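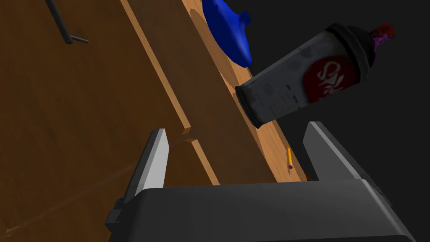

Karpenko is coming back to regular television, and I may have yelled a little when I read it. Ultden, the streaming service that's had the old detective show locked up all this time, confirmed this morning that it's letting the reruns go to Plalleo, the free channel you can get with a plain old antenna. I've already started working out which episodes I want to see first, and for that kind of job I like to do it the slow way, with a wooden tabletop and a small pencil like the one in the picture (my phone list got deleted once and I never forgave it). So far the list has the ferry two-parter, the one with the stolen cello, and pretty much anything from the second season.

The first batch is 108 episodes, shown in the original order, two a night on weeknights. There are 274 in all, so plenty are still missing, and Plalleo will only say it's "in talks" for the rest. I'd love to know what's holding things up. My guess is music rights — the later seasons had a real song playing in every bar and diner — but the press release doesn't touch that.
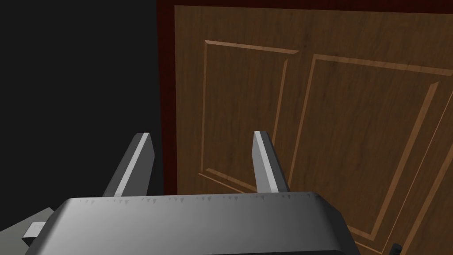
What made the show work for me was how cheap it was. They shot nearly all of it in Sandar, in the same few buildings, and you got to know every hallway by heart. A wooden door like the one here, taking up most of the view, could carry a whole act by itself. You'd sit there staring at it, waiting for somebody to knock, and then it would cut to a commercial! My mom used to talk right through the ads, guessing who was on the other side, and she was wrong every single week.

Plalleo says the prints have been cleaned up but left in their original square shape, which is great news for anybody who suffered through the stretched version Ultden put out. That one made the police cars look like limousines. The opening titles are also back at full length, whistling and all, with no button to skip them.

There's a launch screening too, at the Sandar Playhouse, with 4 episodes back to back on the big screen. It only seats 200, tickets are free, and you have to pick them up in person at the box office. I'm going before work tomorrow and I'm bringing a folding chair. If you can't make it, the reruns start on Plalleo later in July at 9 p.m.

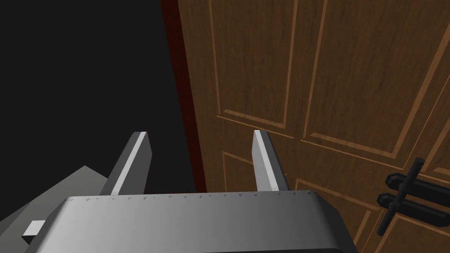 The gripper, with both fingers pointing up.

Mon 3 July
By the Rerun Desk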